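Moving the radio shelf to a new heating plan

2020-12-27

We got the gas bill for the Floseck house on Christmas Eve. It was 108 dollars more than the same month last year, and the winter hasn't been a hard one so far. I spent most of the weekend going through the house to see where the heat goes.

The boiler is a Simard, put in by the people we bought from. It runs fine. The water leaves it at the temperature it should, and the pressure holds. The trouble is at the far end. The back bedroom never gets past lukewarm, so we turn the whole system up, and then the kitchen is too hot to stand in.

I bled every radiator on Saturday morning. Two of them had air in them, the one on the landing and the one behind the couch. The landing one hissed for a long time. That helped upstairs and did nothing for the back bedroom.

After lunch I turned the valves down on the radiators nearest the boiler, a quarter turn at a time, and waited half an hour between each one. It's slow work. By the evening the back bedroom radiator was warm all the way along the bottom, which it had never been before. I wrote the valve settings on masking tape and stuck it inside the boiler cupboard door.

I also called a heating firm in Kokow last week for a price on a new pump. They said 700 dollars fitted, and they couldn't come before the middle of January anyway. I've told them I'll call back. If the house stays even through a proper cold spell I don't see why I'd need the pump.

The other job was the radio shelf. It sat right over the hall radiator and pushed the warm air out at the wall. I took it down and filled the screw holes. The radio lives on top of the fridge now and gets better reception there.

Still to do: the gap under the back door, and lagging for the pipes in the crawl space. The hardware store in Flovport has the foam kind.

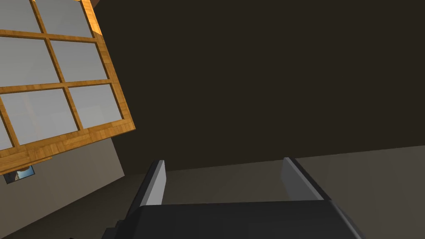
Flovport was out of the foam on Saturday, so call before you drive over. And measure your pipes first. I bought the wrong width and had to tape the whole run shut.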